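README - Edent bench rules, two-arm handling

Working copy. Covers the two-arm cell at Naidoo, rod and cable tasks only. The Flenetti cell has its own file, dont mix them. Maintained by Liudmyla Kravchuk, last big edit September.

Scope
Rules for setting up, running and labeling episodes. Not a safety manual - site rules come first, always.

Before a run
- Cloth flat under the board. Small folds OK, no lumps under the board edge.
- Cables on both arms checked for slack through full wrist travel.
- Finger tape pressed down. Replace if an edge lifts.
- Speed cap at 80 mm/s whenever both arms are inside the shared zone.
- Hands out of the zone before enable. Say "clear" out loud, wait for the answer.

Work area is the white board on the blue cloth, rod and red parts between the two grippers, yellow cable left to lie across the board.

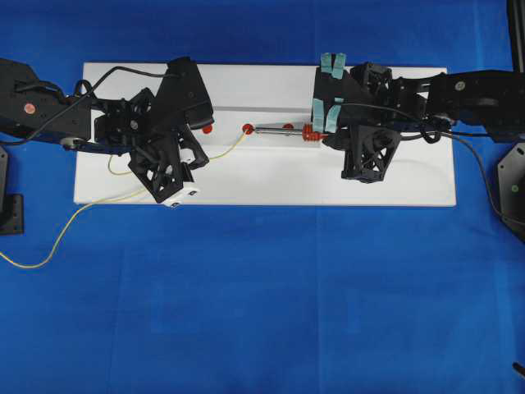 Who can clear a stop once both arms are in the shared zone?
Only the operator who enabled the run. If that person has left the cell, power down and start over from the checklist.

During a run
- One operator, one spotter. The spotter does not touch the keyboard.
- Stop if the yellow cable gets trapped under a finger or pulled tight.
- No reaching in to fix a part. Stop, disable, then fix.
- Max 2 retries on a grasp, then end the episode and label it fail.
- Force warnings get logged even if the arm recovers by itself.

Labeling
Mark contact per side, left and right seperate. Use "unclear" when a finger hides the contact point. The ribbed red part at the end of the rod is called "bellows" in all label files, old name "spring" is retired. Right hand up against the bellows = "near" until contact is certain, then "hold". 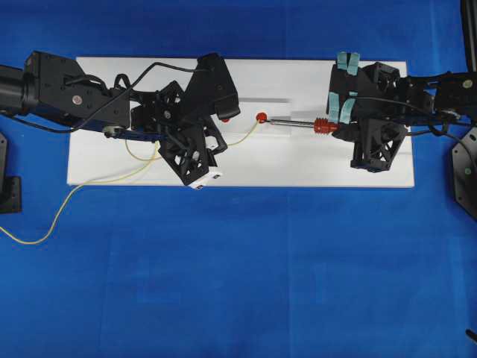

Kravchuk wrote back on the draft that two retries is too generous for cable tasks and she would rather see one, with the second allowed only after a full reset. Open for now. Rule stays at 2 until the Esico test set is done.

Side views
Every episode needs a side view as well as the head view. Check that both fingertip pads are in it and that the gap between them is readable. Rod may sit off to the right, fine. Side view wins if the two disagree on gap.

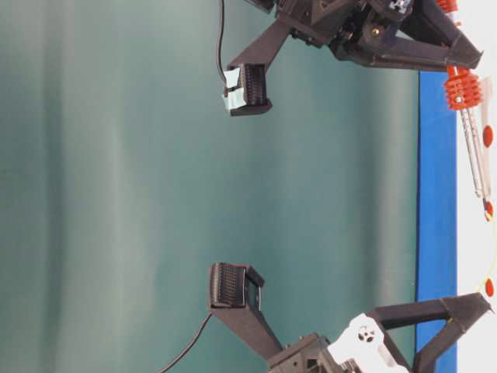

Files and limits
- 800 episodes in this release, fails included. Do not delete fails.
- Head and side clips share one episode ID.
- Clock drift between views not corrected in the older batches, see notes in each folder.
- One board, one cloth, one rod. Dont claim anything about other setups from this data.
- Rule changes go in the changelog the same day, with initials.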